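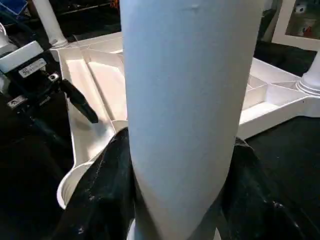

El trackpad hace scroll solo después de actualizar el sistema
Por Cristian Ríos - febrero
Estado: abierto

A ver, abro yo mismo el ticket porque ya me lo han contado tres veces por el pasillo y así queda escrito en algún sitio. Desde la actualización, el gesto de dos dedos en mi portátil va por libre: bajo una página, levanto la mano y sigue bajando un buen rato. Con el ratón de siempre no pasa, y con el trackpad externo tampoco.

Lo que he probado hasta ahora:

Reiniciar, claro. Nada.
Desactivar la inercia en Accesibilidad. Mejora, pero entonces tengo que arrastrar el dedo mil veces para leer un correo largo - un suplicio.
Borrar las preferencias del trackpad y volver a entrar. Funcionó unos 12 minutos y volvió a las andadas.
Cerrar Flonora, la utilidad que uso para asignar gestos. ¡Y aquí sí! Con Flonora cerrada el scroll va fino.

16:40 - Me contesta Fidelina Villanueva, de soporte. Dice que Flonora guarda los gestos del sistema anterior y que los dos se pisan. Me pide que exporte mis atajos, la desinstale entera (también el ayudante que arranca al iniciar sesión, que yo ni sabía que existía) y la instale limpia.

17:25 - Hecho. El scroll ya para donde tiene que parar. Lo que he perdido es el deslizamiento con tres dedos para cambiar de escritorio, que ahora me abre el diccionario. He importado los atajos otra vez y sigue igual, así que dejo esto abierto. Fidelina, si lo lees mañana, te he adjuntado el registro.

Tickets recientes
El monitor externo no despierta tras el reposo
Nalau no sincroniza los calendarios compartidos
Endangate pide la contraseña en cada arranque
Teclado en español con la eñe cambiada de sitio

Soporte interno Benavides | Contacto | Volver arriba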